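Trade Visit: Inside the Skevell Wedding Fair and the Grakano Dress Archive

Print this page | E-mail this page

The Skevell wedding fair takes place every November in a former grain exchange next to the rail station. Doors open at 10 a.m. for trade visitors and at noon for couples. I attended on a trade pass, with the aim of comparing booking terms among venue operators, and spent the afternoon on the group tour of Grakano, the dress cleaning and storage firm two streets away.

Layout and admission

The fair occupies two floors. Venues, caterers and registrars are on the ground floor. Dresses, rings, stationery and photography are upstairs, reached by one staircase and a slow elevator. The floor plan handed out at the entrance used last year's stand numbers, and a corrected sheet was available only from the desk upstairs. I counted 36 venue stands against the list and collected written terms from 14 of them. The others either quoted verbally or asked for an e-mail address first.

Booking terms

Of the 14 sets of terms, nine define a booking as confirmed when the deposit clears. Four require a signed contract as well. One, from a lakeside hotel, treats the date as provisional until a second payment six months before the ceremony, a clause that appears on page three in the same type size as the parking rules.

Fikine, which manages barns and small estates for their owners, had the clearest paperwork. Its contract gives the couple a reference number that either partner can use to check the status of the date by phone. Gerd Sauerland, who was running the stand, told me the number was added after several calls from relatives who believed a date was held when it had only been inquired about. The deposit is 476 euros for all sites, refundable in full for two weeks and then not at all.

Postponement is handled less well across the board. Most operators allow one change of date within twelve months. Only three state what happens to the caterer's share of the deposit when the date moves. I would ask for that in writing.

Talk on ceremony timing

The 11 a.m. talk was given by Anneliese Tiedemann, a registrar, to a half-full room. Her subject was the interval between the civil ceremony and the reception. She recommends ninety minutes where both are at one site and two and a half hours where guests have to drive. Her slides were mostly tables - readable from the back, which was more than could be said for the catering talk that followed. She also advised couples to send documents issued abroad for translation before choosing a date.

Grakano: receiving and cleaning

The tour began at 2 p.m. at the side entrance. Grakano cleans gowns after the wedding and stores them under contract for up to ten years. At present it holds 974 gowns. Each is logged on arrival with fabric, trim, visible stains and any loose beading, and the customer signs the sheet before work starts. Silk and acetate are separated at this point. Sugar stains from sparkling wine are treated first, as they are often colorless on arrival and turn brown in storage.

Cleaned gowns are padded at the bust and sleeves with acid-free tissue, folded in three and boxed. Boxes are stacked no more than four high. The storage room is held at a constant temperature, with readings written up twice daily on a clipboard by the door. Customers may inspect a gown once a year without charge with a week's notice.

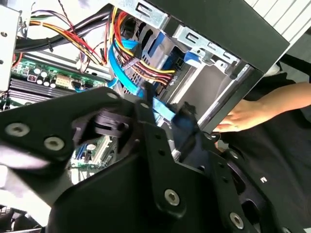 Rings and stationery

I returned to the fair at 4 p.m. for the upper floor. Pfeiffer, a ring maker, was offering sizing with both narrow and wide gauges. A wide band generally needs a slightly larger size, and two other ring stands were measuring with narrow gauges only. Engraving takes three weeks.

The stationery stands were already packing up. The one price list I obtained excludes envelopes.

Practical notes

Trade passes must be ordered in advance. The cloakroom takes coins only. The cafe on the ground floor closes at 3 p.m., an hour before the stands quiet down enough for a proper conversation. Trains back run every thirty minutes until the evening.

Comments (3)

marlow_bride: Does the Fikine deposit cover the barn only, or tables and chairs too? We were quoted separately for chairs.

T. Hensley: The elevator was out completely when we went after lunch. My mother had to skip the dresses.

Juno: Can confirm the ring sizing point. Mine was measured narrow and had to be redone for a wide band.

Contact | Copyright, all rights reserved | Back to top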